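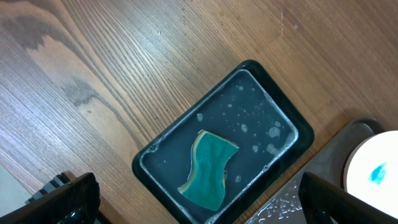
Fig. 1. Shallow black tray on a wooden tabletop, light grey chalky line round the inside edge.

Home Projects Reports Contact

Hard water in Zolside: what is in it, what people do about it

Zoi Vrettos
Final project report. Submitted Jun 30, 2023

1. Why this topic

Everyone in Zolside complains about the kettle. White bits in the tea, grey crust on the taps, shower heads that spray sideways. I moved here from Urkunero where the water is soft and you get too much lather from any soap, so I noticed straight away. Wanted to know how hard the water is, whether it changes over the year, and whether the stuff people buy to deal with it does anything. The last one turned out to be too big so it is mostly left out, see section 5.

2. Background (short)

Rain is soft. It picks up carbon dioxide from air and soil, goes slightly acid, and dissolves limestone on its way down. So water pumped out of limestone or chalk carries calcium and magnesium. Water off granite or peat mostly doesn't. Zolside gets nearly all of its supply from the Keskinen boreholes, which are in limestone. Urkunero is on an upland reservoir.

Two sorts of hardness. Temporary hardness is the hydrogencarbonate part, comes out as limescale when you heat the water. Permanent hardness is mainly sulphates and stays put. When water just dries up on a surface everything dissolved in it is left behind, both sorts, which is why you get marks at the edge of dishes and sinks even when nothing has been boiled.

Hard water isn't bad for you. Wastes soap, furs up pipes and heating elements, that's the main trouble.

3. Method

Samples from 6 places: four kitchens, the college canteen and the outdoor tap by the Jumport bus garage. Cold tap, run for two minutes first, clean plastic bottle filled to the top. Tested the same day where possible. The first round was in December, the second in late spring.

Titration with EDTA, buffer at pH 10, the usual indicator going from wine red to blue. Three goes per sample, averaged, threw out one reading where I overshot. Also did the soap flake test as a rough check, shaking in a stoppered tube untill the lather lasted half a minute.

Evaporation: measured volume in a weighed beaker, dried in the oven, weighed again. Only did this for the canteen and the Jumport tap, ran out of oven time.

Questionnaire too. 3,785 households in the Zolside postcode area according to the parish list, leaflets went to 700 of them. Should have kept a record of which streets.

4. Results

All of the town samples came out hard or very hard. The kitchens were close together, as you would expect off one supply. Canteen was the lowest, and it has a softener on part of the plumbing. I was told the cold tap isn't on it but I am not convinced.

The Jumport tap was the hardest both times. Residue from evaporation agreed with this, more solids left per litre than from the canteen.

Winter against spring: slightly softer in December at every site. Difference is small and for two of the kitchens it is within the spread of the three titrations, so can't say much. More rain getting into the boreholes is one possible explanation. Temperature of the sample might be another, I didn't control for it in the first round.

Questionnaire: of the leaflets that went out, 630 had the return slip attached properly, the rest had it missing from the fold (printing problem). Replies were fewer than hoped. Commonest remedy was vinegar, then shop descaler, then nothing. Several people wrote that they only descale when the kettle gets noisy. A few had fitted softeners and liked them but mentioned the price of the salt.

5. Problems

- Two rounds isn't enough for anything seasonal. Monthly would of been better.
- Balance in the prep room drifts. Weighed everything twice but still.
- Didn't separate temporary from permanent hardness. Easy to do, boil and filter and titrate again, just no time.
- Descaler comparison dropped. Had planned vinegar v citric acid v shop brand on marble chips, only got as far as the citric acid.
- People who reply to a leaflet on limescale are probably the ones annoyed by limescale.

6. Conclusion

Zolside water is hard, fits with the geology. Not much sign of a big change between winter and spring but the data is thin. Next person should do monthly samples from the Jumport tap and one kitchen and leave the questionnaire alone.

Titration tables in appendix A, leaflet in appendix B.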